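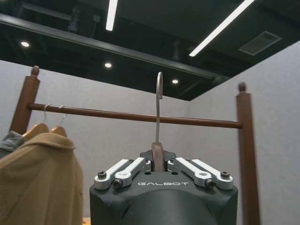
図1　ハンガーのフックをラックの横棒に近づけているところ。グリッパは木製ハンガーの首をつかんでいる（手首側のカメラから）。

衣類ハンガー作業における遠隔操作ロボットの運用ルールの作成と評価
Kazmi プロジェクト　学生実習報告書
執筆：Krisztina Tóth
共同作業：Imre Medve（記録表、点検票の担当）

1．はじめに

私たちの班は4人で、Kazmi という実習プロジェクトに二月から参加しました。プロジェクト全体の目的は、家庭や小さい店にあるような物をロボットで扱い、その動作を記録することです。私たちに与えられた仕事は動作の記録そのものよりも、記録をするときの規則を作ることでした。どの順番で準備するか、だれが停止を命令できるか、何を失敗と呼ぶか、という規則です。

最初にこの課題を聞いたとき、私は少しがっかりしました。ロボットを動かすことを期待していたからです。しかし、最初の週の記録を読み直したとき、同じ作業なのに人によって書き方がまったく違うことに気がつきました。ある人は、フックが横棒に触れた時点で「成功」と書いていました。別の人は、グリッパが離れてからハンガーが静止するまで待って「成功」と書いていました。この二つの記録を一つの表に入れても、比べることができません。

本報告書では、ハンガーをラックの横棒に掛ける作業について、作った規則、その理由、実際に使ってみた結果を述べます。日本語は私の母語ではないので、用語については第2章にまとめて、なるべく同じ言葉を同じ意味で使うようにしました。

2．用語

規則の文章では、次の言葉を使います。安全の分野の一般的な用語とは少し違うものがあるかもしれません。私たちの班の中での定義として読んでください。

試行：ハンガーをつかんだ状態から始めて、グリッパがハンガーを離して退避位置に戻るまでの一回の動作。途中で停止した場合も一回と数えます。

操作者：ロボットに動作の命令を出している人。一つの時点で一人だけです。

監視者：操作者とは別の人で、ロボットと周囲を見て、停止を命令する人。記録の入力をしてはいけません（理由は第5章で述べます）。

記録者：試行の結果を記録表に書く人。

停止：動作を止めること全部。通常停止、保護停止、非常停止を区別して書きます。ただ「止めた」とだけ書くことは禁止しました。

退避位置：グリッパがラックと衣類から離れた、次の試行を始める前の決まった位置。

接触：グリッパ、またはつかんでいる物が、目的の物以外に触れること。たとえば支柱、隣の上着、壁などです。横棒にフックが触れることは目的なので、接触には入れません。

「目的の物以外」という言い方については、班の中でかなり長い議論がありました。ハンガーを掛けるとき、隣にすでに掛かっている服を少し押すことがあります。人間が自分のクローゼットで服を掛けるときは、ふつうに隣の服を押します。それを接触と呼ぶかどうかです。Imre は、人間と同じ程度なら接触に入れないほうがよいという意見でした。私は、程度をだれが決めるのかが分からないので、全部入れるほうがよいと思いました。結局、全部接触に入れて、その代わりに「軽い」「重い」の欄を付けることにしました。「重い」は、隣の服のハンガーが横棒の上で動いた場合です。服の布だけが動いた場合は「軽い」です。

3．参考にした規格と資料

規則を作る前に、機械安全の基本的な規格を読みました。学生が使うことを考えて、全部の要求を満たすことを目標にはしていません。考え方を借りた、という程度です。

一つ目は ISO 12100（対応する日本の規格は JIS B 9700）です。リスクアセスメントとリスク低減の一般的な原則が書いてあります。ここから借りたのは、対策の順番です。まず設計で危険を小さくし、次に保護の手段を加え、最後に使用上の情報を与える、という順番になっています。最初の私たちの案は、ほとんどが「注意する」「気をつける」という文でした。これは一番最後の段階だけをしていることになります。指導の先生に見せる前に、この点は自分たちで気がつきました。

二つ目は産業用ロボットの安全に関する ISO 10218 の系列と、協働運転に関する技術仕様書 ISO/TS 15066 です。私たちのロボットの使い方は工場の使い方と違うので、そのまま適用できるとは考えていません。しかし、人とロボットが同じ空間にいるときに、どのような運転方法があるかを整理するのに役に立ちました。

三つ目は非常停止の設計原則に関する ISO 13850 です。この中の、非常停止はほかの保護方策の代わりにはならない、という考え方を規則の最初のページに書きました。班のメンバーが初めのころ「非常停止があるから大丈夫」とよく言っていたので、これは必要な文だと思いました。

これらのほかに、実習先の会社 Jonex の作業場内規を読ませてもらいました。内規はとても短くて、一枚の紙です。私たちの最初の案は点検項目だけで64項目ありました。Jonex の担当の方はそれを見て、「これを毎朝読む人はいません」と言いました。このあと項目を大きく減らすことになりますが、それは第6章に書きます。

4．作業の流れと危険の見つけ方

4.1　作業の分け方

ハンガー掛け作業を次の段階に分けて考えました。

準備。ラックを決まった位置に置き、服とハンガーを確認する。
把持。グリッパがハンガーの首をつかむ。
接近。フックを横棒の高さまで上げ、横棒の手前に持っていく。
掛け。フックを横棒の上に通し、下ろす。
解放。指を開く。
退避。グリッパを退避位置に戻す。

この分け方は簡単に見えますが、接近と掛けの境目を決めることが難しかったです。フックは曲がっているので、先端が横棒を越える時点と、フックの内側が横棒に乗る時点が違います。規則では、フックの先端が横棒の上を越え始めた時点から「掛け」と決めました。手首のカメラの映像で判断しやすいことが理由です。手首のカメラからは、グリッパの上にフックが立って見えて、その向こうに横棒が見えます。下から見上げる形になるので、高さの関係は比較的よく分かりますが、奥行きの関係は分かりにくいです。フックが横棒のすぐ手前にあるのか、もう真上にあるのかを、この映像だけで決めないようにと規則に書きました。別の方向の映像か、監視者の目で確認します。

4.2　危険源の一覧

各段階について、危険源と、それによって起こる可能性がある悪い結果を書き出しました。一部をここに示します。

把持の段階では、指のリンクの間に人の指が入ることが考えられます。ハンガーを手で渡す場合に一番起こりやすいです。このため、規則では手渡しを原則として禁止し、ハンガーは決まった置き場所からつかむことにしました。どうしても手で位置を直す必要があるときは、操作者が動作許可を切ってから、口で「切りました」と言い、監視者が「確認しました」と答えたあとで近づきます。

接近の段階では、つかんでいるハンガーが支柱やその上の飾りに当たることが考えられます。ラックの支柱の上には丸い飾りがあり、横棒より高いです。ハンガーを横から近づけると、ここに当たる可能性があります。そこで、接近の方向はラックの正面だけに限定しました。

掛けの段階では、フックが横棒に引っかかったまま、さらに力が加わることが考えられます。ラックが倒れると、近くの人に当たるかもしれません。設計で危険を小さくするという順番に従って、まずラックが動かないように固定する方法を検討し、そのあとで力の上限を検討しました。

解放の段階では、フックが横棒に正しく乗っていないのに指を開くと、ハンガーが落ちます。服が一緒に落ちると、床の上のケーブルや足元にかかって、次に人が転ぶ危険になります。最初の一覧には「落ちる」とだけ書いてありましたが、落ちた後に何が起こるかのほうが人にとっては重要でした。

退避の段階は、最初はだれも危険だと思っていませんでした。作業が成功したあとなので、安心してしまいます。ところが、停止の記録を段階別に並べたとき、退避の段階の停止が予想より多かったです。開いた指が隣の服の布に触れることが主な原因でした。

4.3　リスクの見積もり

見積もりには、ひどさと発生のしやすさを組み合わせた簡単な表を使いました。点数は付けずに、「高い」「中くらい」「低い」の言葉だけにしました。初めに点数を付ける方法を試しましたが、同じ危険源に人によって違う点数が付き、その平均を計算しても意味があるように思えませんでした。言葉だけにすると、違う意見が出たときに、すぐ話し合いになります。そのほうが時間はかかりますが、理由が文章で残ります。

5．運用ルール

作成した規則の本文をここに載せます。番号は規則の番号です。版は最後のものです。

規則1　役割
操作者、監視者、記録者を試行の前に決め、記録表に名前を書く。一人が二つの役割を持つことはできない。人が足りない場合は、試行をしない。

規則2　停止の権利
その場にいる人は、役割に関係なく、だれでも停止を命令できる。停止を命令した人に対して、その場で理由を要求してはならない。理由は、動作が止まって、全員が安全な位置にいることを確認してから聞く。

規則3　停止の言葉
停止の命令は「停止」の一語だけとする。「ちょっと」「待って」「あ」は停止の命令ではないが、操作者はこれらを聞いたときも止めるものとする。

規則4　人の位置
ロボットの動作許可が入っている間、ラックとロボットの間に人が入ってはならない。画面を見る人の席については、その日の最初に、アームが届く範囲と席の関係を監視者が確認し、動かす範囲を記録表に書く。

規則5　動作許可
動作許可は、監視者の「よし」の声のあとに操作者が入れる。操作者が席を離れるときは、短い時間でも動作許可を切る。

規則6　ケーブル
ケーブルはロボットが動く範囲に入れない。机から下がる部分がある場合は、アームの動作で引っかからないことを、低い速度で一度動かして確認する。

規則7　接近の方向
ハンガーはラックの正面から近づける。横からの接近は、それ自体を試験する場合だけとし、事前に書面で決める。

規則8　解放の条件
フックの内側が横棒に乗っていることを、手首のカメラのほかに、もう一つの方法で確認してから指を開く。

規則9　失敗の後
ハンガーまたは服が落ちたときは、動作許可を切ってから拾う。急いで次の試行に入らない。拾う前に記録者が状態を書く。

規則10　記録
成功、失敗、停止の区別は、退避位置に戻ってから書く。途中で書いてはならない。停止の場合は、種類、段階、命令した人の役割を書く。

規則1の後半について、説明を加えます。二月の初めの版では、監視者が記録者を兼ねてもよいことになっていました。人が少ない日が多かったからです。しかし、監視者が記録表を見ている間は、ロボットを見ていません。ある日、グリッパの指が上着の襟に触れたまま退避が始まり、監視者だった私は入力をしていて気がつきませんでした。けがも破損もありませんでしたが、上着がハンガーごとずれました。停止を言ったのは、そのとき見学していた別の班の学生でした。規則2の「役割に関係なく」という部分も、この出来事のあとに入れました。

規則3は、書くのが一番難しい規則でした。初めの文は「停止の命令は『停止』だけとする」で終わっていました。ところが、実際に急なことが起こると、人は「停止」と言いません。私の場合は、ハンガリー語が出ました。Imre も同じでした。言葉を一つに決めることは大切ですが、決めた言葉以外を無視してよいという意味になると危険です。それで後半の文を付けました。文としては少し矛盾して見えますが、このままにしています。 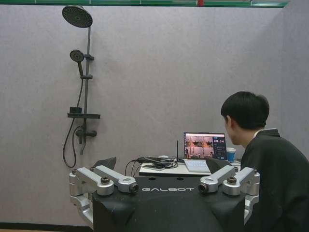 操作者が画面に集中する時間は、思っていたより長いです。画面にはカメラの映像と数値が一緒に出るので、操作者は両方を読もうとします。映像を見ているときは数値を見落とし、数値を見ているときは映像を見落とします。これは注意の問題というより、役割の設計の問題だと考えました。規則8の「もう一つの方法で確認」を操作者一人にさせると、画面の中で視線を移すことが増えるだけです。そこで運用の補足として、もう一つの確認は監視者が目で行い、「乗りました」と声に出すことにしました。操作者はその声を聞いてから指を開きます。

規則4は、何度も書き直しました。最初は席とロボットの間に決まった距離を取る、と書いていました。しかし、机の上にはノートパソコンのほかにキーボードやケーブルもあり、準備や設定のときはロボットの近くに座るほうが確認しやすいという意見が出ました。距離を一つの数字で決めると、守れない日が必ず出ます。守れない規則が一つあると、ほかの規則も軽く見られるようになります。Jonex の担当の方も同じことを言っていました。最終的に、距離の数字をやめて、その日の動作範囲を先に決めて書く方法に変えました。これが最も良い方法かどうかは、まだ分かりません。範囲を制御側でも制限しなければ、紙に書いただけになります。制御側の制限は Clarnar の設定画面で行い、その値を記録表に写すことを補足に加えました。Clarnar は実習で使っている設定用のソフトウェアです。

規則6のケーブルについては、反対の意見はありませんでした。ただし、「まとめる」という言葉の意味が人によって違いました。結束バンドで束にすることだと思った人と、一つの場所に寄せることだと思った人がいました。規則の文からこの言葉を消して、結果だけ（動く範囲に入らない、引っかからない）を書くようにしました。非母語話者が多い班では、動作を表す言葉より、結果の状態を表す言葉のほうが誤解が少ないと感じます。

6．点検票の見直し

64項目の点検票は、Imre と私が二人で作りました。作っているときは、項目が多いほど安全だと思っていました。使い始めて数日で、全員が最初の列から最後の列まで同じ速さで丸を付けるようになりました。私も同じです。読んでいる速さではありませんでした。

見直しでは、各項目について、次の質問をしました。この項目に「いいえ」と書いたら、だれが何をするのか。答えがない項目は消しました。たとえば「部屋は十分に明るいか」という項目がありました。「いいえ」のときに何をするか、だれも決めていませんでした。天井の照明をつけることは準備の手順に入っているので、点検票からは消しました。

「グリッパのねじに緩みがないか」という項目は残しましたが、書き方を変えました。前の文では、目で見るだけなのか、工具で確認するのかが分かりません。新しい文は「指のリンクの付け根のねじに、頭の浮きが見えないこと。見える場合は動作許可を入れず、担当者に連絡する」です。学生が自分で締めることは禁止しました。締める強さを知らない人が締めると、締めすぎることもあるからです。

また、いつ点検するかで項目を三つの組に分けました。一日の最初に一回だけするもの、ラックや服を変えたときにするもの、停止のあとにするものです。前の点検票では全部が朝の点検に入っていたので、途中で服を厚い上着に変えても、点検は朝のままでした。厚い上着は薄い服より横に広がり、隣との間隔が小さくなります。服を変えたときの点検には、「次に掛ける位置に、指が開く幅の空きがあること」を入れました。退避の段階の停止は、この項目と関係が深いです。

7．記録の方法

記録には Clolau という表形式の記録ツールを使いました。実習先で前から使われていたもので、私たちが選んだのではありません。自由に書ける欄が大きいので、初めは皆が文章で書いていました。文章は読むと面白いのですが、あとで集計ができません。そこで、選ぶ欄と書く欄を分けました。

選ぶ欄は、段階、結果、停止の種類、停止を命令した人の役割、接触の有無と程度です。書く欄は一つだけで、「見たこと」という名前にしました。ここには原因を書かないように決めました。原因の推測は別の日に、映像を見ながら班で話してから書きます。

この決まりは守ることが難しかったです。「フックが滑った」という文は、見たことのように読めますが、滑ったかどうかは見えない場合があります。見えたのは、フックの先が横棒の手前にあったことと、そのあとハンガーが床にあったことだけかもしれません。私は自分の記録を読み返して、「滑った」と書いた行をいくつも直しました。映像で確認できないものは「不明」に変えました。

期間中に記録した試行は1,089回です。このうち、何かの種類の停止が記録された試行は188回でした。この数字を成功率の計算に使うことはすすめません。停止の中には、監視者の練習のために計画して行ったものも含まれています。初めの時期の記録では、練習の停止と本当の停止を区別する欄がありませんでした。今から分けることはできないので、そのまま一緒に数えています。これは私たちの記録設計の失敗です。

結果の読み方についてもう一つ書きます。規則を変えたあとに停止の記録が増えた週がありました。最初は規則が悪くなったのかと思いました。話を聞くと、規則2のおかげで停止を言いやすくなったと答えた人が複数いました。しかし、操作に慣れていない人がその週に多かったことも事実です。どちらの影響が大きいかは、私たちの記録からは言えません。

8．問題点と意見の違い

規則について、班の中で最後まで意見が一致しなかった点を書いておきます。

一つは規則1の「人が足りない場合は、試行をしない」です。この規則のために、準備が終わっていたのに試行ができなかった日がありました。Imre は、低い速度で、ハンガーを持たない動作なら、二人でもよいという条件を付けたいと言いました。私は反対しました。条件を付けると、その日の人が自分で条件を広げる心配があります。Imre の反論は、厳しすぎる規則も隠れて破られるという点では同じだ、というものでした。正しい指摘だと思いますが、最終版には条件を入れていません。次の班が決めてください。

もう一つは、規則8の確認の声です。監視者が「乗りました」と言うと、その声が動作の合図になります。もし監視者が間違って早く言ったら、操作者は自分で確認せずに指を開くかもしれません。声は確認のために入れたのに、確認を弱くする可能性があります。試験的に、操作者も自分の画面で見たことを声に出す方法を行いました。効果は不明ですが、時間は少し長くなりました。

それから、言葉の問題があります。規則の日本語は、日本語が母語の学生に直してもらいました。そのとき、「〜してはならない」と「〜しないこと」の違いを質問されました。私はどちらも同じ意味で使っていました。直したあとの版では、禁止は全部「〜してはならない」または「できない」にそろえたつもりですが、規則6、規則7、規則9にまだ別の形が残っています。

9．次の班への引き継ぎ

規則の本文、点検票、記録表の見本は、実習室の共有フォルダに入れてあります。点検票は印刷して使ってください。画面で使うと、一日の最初の点検のときにほかの作業をしながら付けてしまいます。

まだできていないことは次の通りです。

停止の記録に、練習かどうかの欄を加えること。欄の案はありますが、Clolau の表にはまだ入っていません。

ハンガー以外の物への適用。規則7と規則8はハンガーとラックの形に強く依存しています。ほかの物を扱う場合は、作業の段階を分けるところから始める必要があります。規則の番号だけを残して中身を変えると混乱するので、新しい番号を使うことをすすめます。

掛かっている服が多いときの手順。横棒の片側に服が寄っている状態では、反対側から順番に掛ければ空きが取れます。横棒の中央に服がある状態については、十分に試していません。

動作範囲の設定値を記録表に手で写していること。写し間違いが起こる可能性があるので、設定を直接出力できるかどうか、Clarnar の担当者に問い合わせています。返事が来たら、共有フォルダの「補足」の文書に私が書き加えます。

謝辞

Jonex の作業場の皆様には、内規を読ませていただき、私たちの長い点検票を最後まで見ていただきました。また、規則の日本語を直してくれた隣の班の学生に感謝します。報告書に残っている日本語の間違いは、すべて執筆者の責任です。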